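Roses on Roses: In Defence of the Bed That Doesn't Match

Sun 22 January

For most of my adult life I have slept under grey. Grey duvet cover, grey sheet, a grey waffle throw folded across the foot of the bed in the manner of a hotel that wants you gone by eleven. I bought the lot in one afternoon from Ivitz, where the bedding is arranged by mood and every mood is drizzle. It washed well. It went with everything, chiefly other grey things.

Then the boiler went, in the coldest week I can remember in Drumamlow, and I was reduced to opening the cupboard on the landing.

Every family has that cupboard. Ours holds the bedding that came down to us from various aunts, and the aunts did not do drizzle. They did roses. They did peonies as large as a dinner plate, and borders, and scallops along the borders. They owned a kind of plush blanket which weighs as much as a healthy spaniel and comes in its own zipped plastic case with a handle, so it can be carried to other people's houses as a threat. I put three of these things on the bed at once, got in, and slept for eight hours without turning over.

I have not gone back. What follows is offered to anyone else who owns such a cupboard and has been too well brought up to use it.

The usual advice, which you'll find in any magazine (this one included, last March), is that patterns may be mixed provided they share a colour and differ in scale. A small print goes with a large print, and one shade runs through both like a chaperone. I was ready to scoff at this. Annoyingly, it holds up. A little scattered rose on white will sit beside a great sprawling red and cream floral quite happily, as the pink in one has plainly met the red in the other before. What upsets the pair of them is a medium print. Medium prints look as though they came with the curtains.

The advice goes quiet on the subject of the third cloth. There is always a third cloth. It is dark, or leafy, or brown and gold, it was never meant for a bed, and it has been sitting on yours since Tuesday. It may have started life as a shawl or a cushion cover or the better end of a tablecloth. It gets folded, it slumps, it gets folded again. You can put it away, in which case the bed looks finished and faintly smug, or leave it where it is and call it an accent.

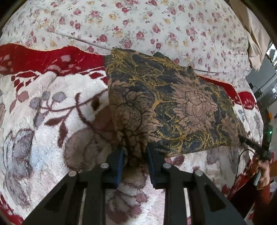
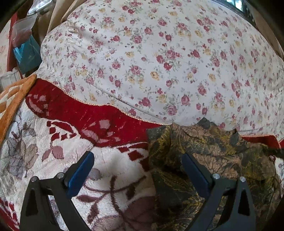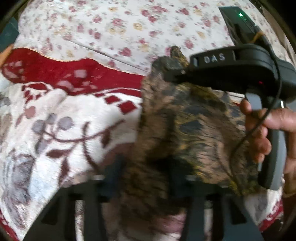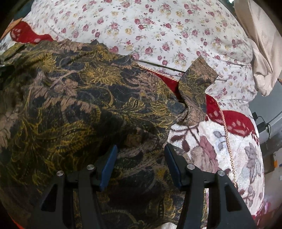

Take the blanket off altogether, came one reply when I first aired these views in the newsletter, and you'll find the roses were doing all the work; plush is for sofas and sick children, and anybody who puts it on a properly made bed might as well get in with their coat on.

I have thought about that more than I would like. I have in fact slept in my coat, in that same week, and can report that the blanket is better and has fewer buttons. But there is a fair point in there about order. Plush laid straight on a person is sticky and slightly electric. It wants cotton between it and you, and if possible it wants to stop short of the pillows, so the border shows and nobody wakes with a mouthful of pile.

Washing is the other difficulty. Printed cotton will forgive almost anything, and 30 degrees is kind to old colours. A heavy plush blanket will go into a domestic drum dry and then sulk, and the machine will walk across the kitchen floor looking for help. I take mine to the launderette in Clultstead, where they have a drum the size of a Fiat, and sit with a paper while it goes round. It should be dried flat, or as flat as your banisters allow. Shake it out afterwards and brush the pile one way with your hand. This is more satisfying than I care to admit.

Woven cloths with a bit of weight to them are fussier. If the label has gone, and it will have, wash by hand, cool, and don't wring. Old brocade creases if you so much as speak to it. I used to iron mine on the wrong side through a tea towel. Now I let it crumple, and have decided that it looks richer that way, a decision that saved me the whole of Sunday evening.

As for storage, I did try. I bought a set of 4 Org boxes, the flat kind that slide under a bed, and filled them by category: sheets, blankets, covers, and a last one marked Other. Within a month Other had taken over two of its neighbours. The plush blanket went back into its plastic case, the case went back to the landing, and by the weekend the blanket was on the bed again with something dark and leafy bunched on top of it.

The grey set is in the spare room. Guests say how restful it is.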